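Entretien du mobilier et des sols dans les espaces de travail partagés

Fiche pratique à l'usage des occupants – Maison d'activités Varesico

La présente fiche précise les opérations d'entretien courant qui incombent aux occupants des salles du rez-de-chaussée. Elle complète le règlement intérieur et remplace la note diffusée en juin. Les travaux de fond (rejointoiement, ponçage, peinture des plafonds) relèvent du service technique et ne doivent en aucun cas être entrepris par les utilisateurs.

Matériel nécessaire

Le placard d'entretien, situé au fond du couloir, contient un balai à franges, une brosse souple, des chiffons en microfibre, un seau gradué et un flacon de savon neutre Jellard. Le nettoyant pour parquet Castumis est conservé sur l'étagère supérieure. Les produits abrasifs, l'eau de Javel et les éponges à face grattante sont proscrits sur l'ensemble des surfaces. Tout flacon entamé doit être refermé et remis à sa place après usage.

Préparation de la salle

Avant de commencer, il convient d'ouvrir les fenêtres, de dégager les plateaux et de ranger les effets personnels. Les chaises sont déplacées en les soulevant ou en les faisant rouler doucement ; elles ne doivent pas être traînées. Les câbles posés au sol sont relevés et enroulés sans être pliés.

L'entretien se fait toujours du haut vers le bas : murs, tables, sièges, puis sol.

Murs de brique

La brique apparente retient la poussière dans les joints. On la dépoussière à sec, à l'aide de la brosse souple, par mouvements horizontaux, en suivant les rangs. L'emploi d'eau est déconseillé, l'humidité pouvant faire apparaître des traces blanches de salpêtre. Si de telles traces sont constatées, il y a lieu de les signaler au service technique sans chercher à les frotter. Les parties peintes en blanc, au-dessus de la brique, peuvent être essuyées avec un chiffon à peine humide.

L'affichage direct sur la brique n'est pas autorisé. Les adhésifs arrachent la surface des joints et laissent des résidus difficiles à retirer.

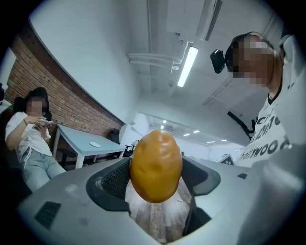 Tables

Les plateaux de couleur claire marquent facilement. Diluer 15 ml de savon neutre dans un litre d'eau tiède, humidifier le chiffon, l'essorer soigneusement, puis essuyer le plateau dans le sens de la longueur. Rincer avec un second chiffon et sécher aussitôt. Les taches d'encre se traitent avec un coton légèrement imbibé d'alcool ménager, après essai sur une zone peu visible. Les pieds blancs sont essuyés de la même manière, en insistant sur la partie basse, exposée aux chocs et aux traces de semelles.

Sièges de bureau

Les assises sont brossées ou aspirées selon leur revêtement. Pour les roulettes, retourner le siège sur une couverture, retirer les cheveux et les fils avec une pince, puis essuyer chaque roulette. Cette opération est à effectuer tous les 2 mois. Un siège dont le vérin s'affaisse ou dont un accoudoir présente du jeu doit être retiré de la salle et muni d'une étiquette indiquant le défaut constaté.

Sols en bois

Les sols en bois sont balayés chaque soir après 18 heures. Le lavage est hebdomadaire. Verser la dose de nettoyant indiquée sur le flacon Castumis, tremper la frange, l'essorer jusqu'à ce qu'elle ne goutte plus et travailler dans le sens des lames, du fond de la salle vers la porte. L'eau stagnante fait gonfler le bois : toute flaque doit être épongée immédiatement. Attendre le séchage complet avant de remettre le mobilier en place.

Les rayures légères peuvent être atténuées au moyen du bâton de cire Pons, choisi dans la teinte la plus proche. Appliquer la cire, laisser reposer, retirer l'excédent avec un chiffon sec. Les rayures profondes et les lames descellées sont à déclarer.

Remise en ordre et signalement

En fin d'intervention, les chiffons utilisés sont déposés dans le bac prévu à cet effet, le seau est vidé et rincé, et la feuille de passage affichée à l'intérieur du placard est complétée. Pour toute anomalie, composer le poste interne 3034 ou déposer un bulletin à l'accueil, en indiquant le numéro de la salle et l'emplacement exact.

Les bulletins sont relevés chaque matin à 9 heures.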